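About Gruren
2 min read

Gruren collects demonstrations for robot arms. Our operators drive an arm by remote control through ordinary household jobs, and the recordings go to teams who train their own control software. Much of the work is done in simulation, in a rendered kitchen we call Flondton.

Comfort Dankwa and Hélder Morais started the company after working together on Kassab, a hand-guiding project where the operator held the arm and moved it through each task.
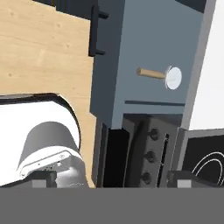 Operators work in pairs. One drives and the other watches the views and writes the notes. Rohani Sumampouw runs the training for new starters, who record 100 practice demonstrations before any of their work goes into a delivery. Most people find the wrist view hard at first — it moves whenever the arm does.

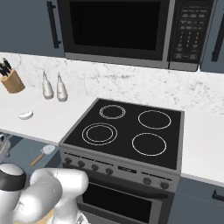
Our largest set, Floltum, holds 2566 demonstrations. Each comes with the operator's notes and a plain record of whether the task was finished. We keep the failed attempts and label them as such. Clients can leave them out if they wish.

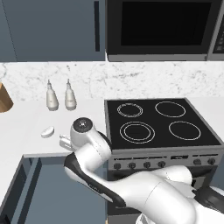
Sutrisno Govindasamy looks after the simulator and the control stations. Kurniawati Pelupessy checks recordings before delivery and sends back any with long pauses or missing notes.

We take on two new operators each June. No robotics background is needed, but you should be patient and comfortable repeating the same short task — applications go to Rohani.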